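件名: Re: [sourdough-ml] ライ麦種、冬の立ち上げについて

みなさん、こんばんは。Charoenさんの投稿を読んで、うれしくなって台所から書いています(いま種の二回目の餌やりが終わったところです!)。

Charoen Thammasiri さん wrote:
> はじめまして。1月に引っ越してから、ライ麦の種がなかなか元気になりません。
> 前の家では朝に餌をやれば昼過ぎには倍になっていたのに、今は夜になっても
> 表面に少し泡が出るだけです。粉は同じ Vilonholm の全粒ライ麦、水も同じ量です。
> においは酸っぱいけれど嫌な感じではありません。
> 捨ててやり直したほうがいいでしょうか。

捨てないでください! においが嫌でないなら、まだまだいけます。うちの種も毎年この時期はすっかり寝ぼすけになります。去年の冬なんて三日間ほとんど動かなくて、もうだめかと思いながら餌だけやっていたら、四日目の朝に瓶のふたを押し上げていました。あのときのうれしさといったら。

引っ越しで変わったのは、たぶん台所の温度だと思います。一度、種そのものに温度計を挿してみてください。部屋の温度と種の温度は意外と違います。わたしは室温ばかり見ていて、石の調理台がずっと瓶の底を冷やしていたことに長いあいだ気づきませんでした。木のまな板を一枚敷いただけで、次の日から動きが変わりました。
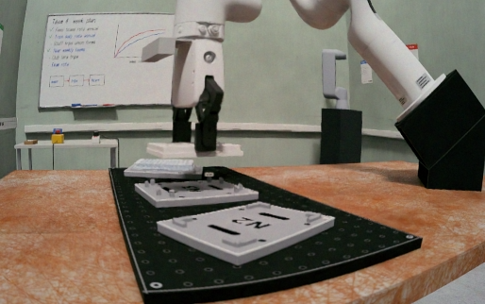 それから餌の割合です。冬は種を多めに残すのがわたしのやり方で、種50グラムに粉50グラム、水50グラム。夏ならこの半分以下の種で足りるのですが、寒いうちは仲間が多いほうが早く立ち上がります。水は人肌よりほんの少し温かいくらい。熱いと感じたら冷ましてください。

ライ麦の場合、小麦の種のように大きくドーム状に膨らむのを待っていると、たいてい待ちすぎになります。表面にひびが入って、その奥に細かい穴が見えてきたら、もう使いごろです。瓶に輪ゴムを巻いて、餌をやった時点の高さを印にしておくとわかりやすいですよ。わたしは輪ゴムのほかに、小さなノートに時刻とにおいをひとことずつ書いています。「りんご」「ヨーグルト」「ちょっと絵の具」など、あとで読み返すとおもしろくて、半分は趣味です。

Vilonholm の全粒は、わたしも大好きです! 挽きが粗いので水を吸うのに時間がかかります。混ぜてすぐはゆるく見えても、15分もすると木べらが立つくらいになるので、粉を足すのはちょっと我慢。逆に Elum の細挽きはすぐに締まります。前に Wongsuwan の店先で袋を並べて指でさわらせてもらったら、同じライ麦なのに砂と小麦粉くらい違って、結局両方買って帰りました。 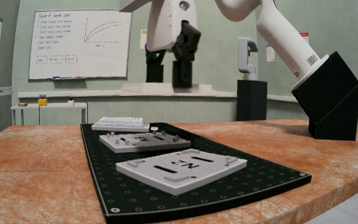

焼くほうの話も少しだけ。うちの黒パンは、粉の三分の一を前の晩に熱湯で練っておく湯種式です。朝になるとほんのり甘い香りがして、これを種と合わせると生地の機嫌がとてもいい。型に入れたら表面を濡れた手でならして、粉をたっぷり振り、粉の面に地割れのような模様が出てきたら窯へ。わたしは最初の7分だけうんと高い温度にして、そのあと下げてじっくり焼きます。

切るのは翌日まで待つこと。これがいちばん難しい! 焼きたてを切るとナイフにねっとり生地がついてきて、失敗したかと思うのですが、布に包んでひと晩おくと中が落ち着いて、薄くきれいに切れます。二日目、三日目と味が深くなるので、うちではスープの予定をパンに合わせて立てているくらいです。

古い種の乾燥保存についても前に質問が出ていましたね。オーブンシートに薄く塗って、そのまま部屋で乾かし、ぱりぱりになったら砕いて瓶へ。わたしはラベルに作った月を書いています。もどすときはぬるま湯にひたして、やわらかくなってから粉を足します。今の種が心配なら、元気になったところで保険に作っておくと気が楽ですよ。Charoenさんにも、うちの乾燥種でよければ封筒で送りますので、声をかけてください。

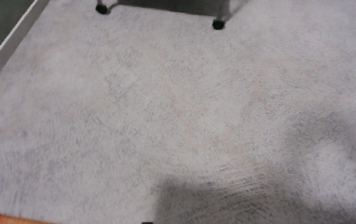

明るいグレーのカーペット

あ、それから Prisero の籐かご、柄が二種類ありますが、ライ麦には溝の浅いほうがおすすめです。溝が深いと生地がくっついて、外すときに泣きます(わたしは二回泣きました)。米粉を多めにすり込んでおくとかなりましです。

Charoenさん、三日ほど続けてみて、どうだったかぜひ教えてください。においの報告も待っています!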